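3.2 Setting and Participants

The study was carried out at two public elementary schools, Trurlow and Gilchrist, which share a bus route and a district calendar. Both schools send a weekly bulletin to families by email and post the same text on the school website. Bulletins cover dances, food drives, picture orders, early dismissals and classroom projects. Families who had opted out of email received a paper copy, and these households were left out of the analysis.

A total of 91 families agreed to take part. Each completed a short survey in July, after the school year had closed, and allowed the research team to match their answers to attendance records for evening events. Consent forms were offered in the four languages most often spoken at home in the district.

3.3 Coding of Bulletin Items

Every item was coded for length, lead time and type of request. Lead time was defined as the number of school days between the bulletin and the event. Requests were sorted into money, goods, time and none. An item asking for both an entry fee and a canned food donation was coded twice — once under money and once under goods. Coding followed the scheme of Fiadzo and Tsikata, with one change: reminders were treated as separate items if the wording differed from the first notice.

Bulletins longer than 2000 words were split at the nearest heading before coding. Disagreements between coders were settled by discussion, and the agreed code was entered in the final file.
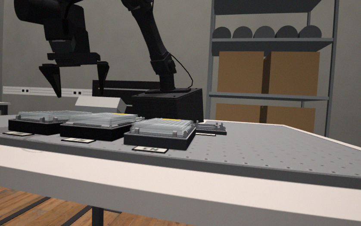
Figure 2. Robot arm with a two-finger gripper, computer rendering.

Lead time was entered in the model as a continuous variable, with school as a fixed effect. Items with no stated date, such as general requests for classroom supplies, were excluded from this step but kept in the counts by type. Attendance was recorded per household, so a family with children in more than one grade was counted once for each event.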